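«Le enseñamos a la máquina lo que las manos ya saben»: una tarde con el club de robótica Nastia

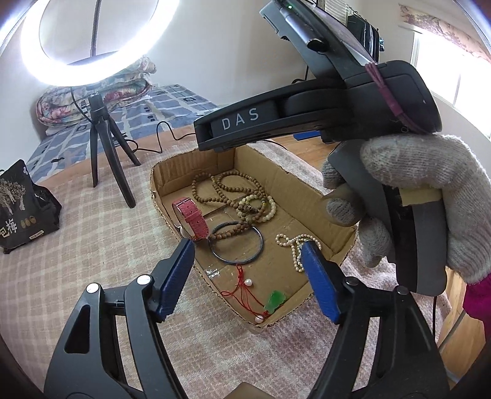
Pinza de mano abierta sobre la bandeja de joyas, con otro aparato a la derecha.

2019-07-30

La coordinadora del club Nastia habla deprisa y con las manos. Lleva media hora explicándome por qué un collar de perlas es más difícil que un ladrillo, y a estas alturas ya me ha convencido. «Un ladrillo está donde lo dejaste. Un collar se te escurre, se enreda con el de al lado, cambia de forma cada vez que lo tocas. ¡Para un robot es un monstruo!», dice, y se ríe.

El club empezó en enero con siete alumnos y una idea bastante modesta: montar un brazo pequeño que recogiera piezas de plástico de colores. Ahora son 16, de edades muy distintas, y el proyecto se llama Funico. Consiste en reunir demostraciones de tareas menudas de casa, hechas por personas que sujetan una pinza en cada mano, para entrenar después un programa que intente repetirlas. La tarea de esta temporada es ordenar joyas y abalorios.

«Al principio todos querían ponerse con el brazo directamente», cuenta. «Es lo que se ve en los vídeos, lo que mola. Luego cogieron la pinza, intentaron levantar una pulsera y se les pasó la tarde volando.»

Le pregunto por las almohadillas azules de los dedos, que tienen textura y quedan inclinadas la una hacia la otra. Se le ilumina la cara. «Con eso hemos discutido muchísimo. Una cuenta de madera es pequeña y redonda, y si aprietas de más sale disparada. Si aprietas de menos, ni se entera. Los chicos aprendieron a entrar bajito y cerrar despacio, casi acariciando.» Una de las alumnas más jóvenes, que escucha desde la otra punta de la mesa, apunta que lo peor son los cordones. «El cordón rojo se mete por debajo de todo», protesta. «Lo coges y te llevas media bandeja.»

La bandeja es de cartón corriente, con los bordes bajos. Ahí conviven un reloj rosa, una pulsera rígida fina, vueltas y vueltas de cuentas de oración, un colgante de jade verde tallado como una figurita, perlas. Nada de cubos ni de formas geométricas. La elección tiene su historia: el club Jummont, con el que comparten reuniones y algún que otro pique, trabajaba con bloques impresos, y en Nastia querían algo que se pareciera más a un cajón de verdad. «Cada familia tiene una caja así», dice la coordinadora. «Todo revuelto, lo bueno con lo de diario. Si un día esto sirve para algo, tendrá que servir con esa caja.»

También graban en habitaciones normales, encima de la colcha si hace falta, con un aro de luz y poco más. Ella lo defiende con entusiasmo. «Un laboratorio está muy bien, pero en una casa hay cuadros, flores, estampados, una ventana que te cambia la luz. Yo quiero que el programa vea todo eso desde el primer día.»

La rutina de trabajo la fijaron entre todos. Cada alumno hace una tanda de 60 repeticiones repartidas en varias tardes – «en una sola sería una crueldad» – y antes de cada una vuelve a mezclar el contenido de la bandeja. El resto mira y apunta. Hay un cuaderno de fallos, escrito a bolígrafo y lleno de flechas, que me enseñan con más orgullo que los resultados. Lo hojeo: «se soltó al girar la muñeca», «perla debajo del jade, no llego», «cerré antes de tiempo». Un alumno de los veteranos me explica que ese cuaderno les ha servido para cambiar de sitio las manos. «Antes íbamos los dos por el mismo lado y chocábamos. Ahora una pinza sujeta y la otra separa», dice. «Es como comer con palillos, pero con un palillo en cada brazo.»

¿Y el programa? De momento, regular. En la última prueba lo intentó nueve veces con el reloj, que es la pieza más agradecida, y lo sacó en siete. Con los collares todavía no se atreven a hacer números. «Con el de perlas hizo un nudo precioso», admite la coordinadora. «¡Lo celebramos igual! Había ido a buscarlo él solito.»

En otoño quieren presentarse a la muestra Ogilvie, donde los equipos tienen que resolver una tarea doméstica delante del público. La mitad del grupo prefiere ir sobre seguro con el reloj y la pulsera. La otra mitad quiere llevar la bandeja entera, con enredo y todo. La coordinadora no quiere decir de qué lado está, aunque cuando se lo pregunto mira el collar de perlas. «Hay que practicar más el enganche», dice, y ya está buscando el cuaderno para ver a quién le toca la siguiente tanda.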